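**Ticket 418: Upload speed drops to almost nothing every evening, Letero router**

Status: open (reopened twice)
Site: home office, Grovville
Provider: Radport
Opened: April 24, 2024

**Problem**

Download is fine. Upload falls off a cliff after dinner and stays there until late at night. During the day I get 12 Mbps up, which is what I pay for. In the evening it goes under 1 and sometimes the test gives up before it finishes. Video calls freeze on the other end while mine look perfect, so I'm always the last to find out.

Radport has now closed this ticket twice as "resolved after restart." A restart clears it for a few minutes. So does waiting until midnight. I don't accept either one as a fix.

**What support told me to try, and what came of it**

1. Restart the router. Done, more times than I care to list. Upload comes back, then sags again before I've finished typing the reply saying it came back.

2. Move the router away from "household interference." I moved it from the shelf to the desk. No change. I also unplugged the microwave for an entire evening, which support seemed very sure about. No change, and cold leftovers.

3. Use a wired connection. I was already using one. I said so in the first message. I said it again in the second.

4. Factory reset. Did it under protest. Lost my port settings and my guest network, spent an hour putting them back, same result that night.

5. Update the firmware. The Letero admin page says it is up to date. The Letero support page lists a newer version. I installed the newer one by hand, and the admin page went on showing the old number until I cleared the browser cache. Upload that evening: 0.8.

**Cables**

The level two rep thought the patch cable might be bad and offered to mail me one. I didn't wait. I swapped in a new one I bought in town, then ran a different one straight across the floor from the modem to the laptop, skipping the router completely. The slow upload was still there with the router out of the picture. I'd like that sentence read carefully by whoever picks this up next, because it rules out most of the list above.
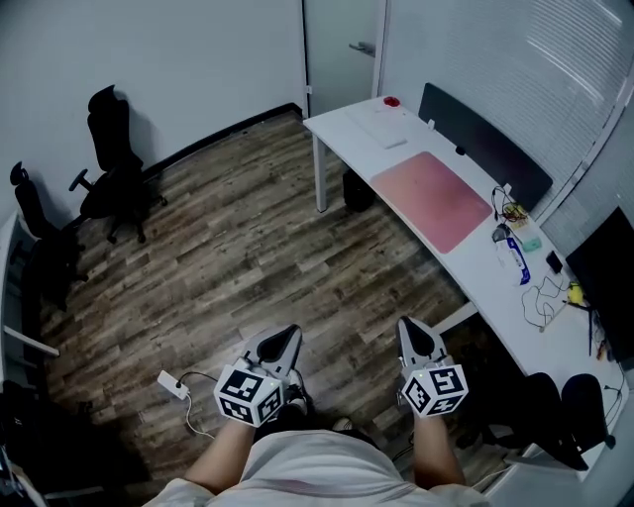 I also checked the coax where it comes through the wall. The connector was finger tight, so I snugged it up with a wrench and felt hopeful for a whole afternoon. It made no difference. There is one splitter left on the line from an old TV hookup. I took it out and joined the two runs with a barrel connector, and the modem's upstream power reading came down a little, but the evening slump stayed where it was.

**Modem log**

The modem is the Bangash unit Radport supplied. Its log is hard to read, and half the lines have no proper time on them, but the pattern is plain enough. Every evening it fills up with T3 timeouts:

```
No Ranging Response received - T3 time-out
No Ranging Response received - T3 time-out
Unicast Maintenance Ranging attempted - No response - Retries exhausted
```

Daytime log: clean. I saved the whole thing and attached it to the last ticket. The reply said the modem "looks healthy from our side." Maybe it does, if you look at lunchtime.

**Things I've been told that I don't believe**

- That it's my devices. I turned off everything but one laptop and tested again. Same.
- That 97 percent of these cases are Wi-Fi. I'd like to know where that number comes from. Mine isn't Wi-Fi in any case.
- That the higher plan would help. The higher plan promises 100 Mbps up. If you can't deliver the small number in the evening, I don't see why I should pay more for a bigger one.
- That the February maintenance couldn't have caused it. It started right after the February maintenance. Could be chance. I'd still want someone to check what was touched.

**My guess**

Noise on the upstream side, somewhere between my wall and the node, or a node with too many homes on it. I'm not a cable tech and I could be wrong about which. The modem keeps asking and getting no answer, and only at the hours when the whole street is home.

**What I'm asking for**

- A tech visit after 7 p.m. The last one came in the morning, measured a perfect line, and left.
- The upstream signal-to-noise history for my node, evenings included.
- No more restarts as a first step.
- This ticket left open until I confirm it. Please don't close it automatically after three days without a reply.

**Update**

Radport called. They have "refreshed the provisioning" and want me to watch it for 24 hours. First test after the call was 11.6 up, at two in the afternoon, when it has never been broken. Tested again at 8:15 p.m.: 0.7. Log attached, T3 timeouts included. Still waiting on a date for the evening visit.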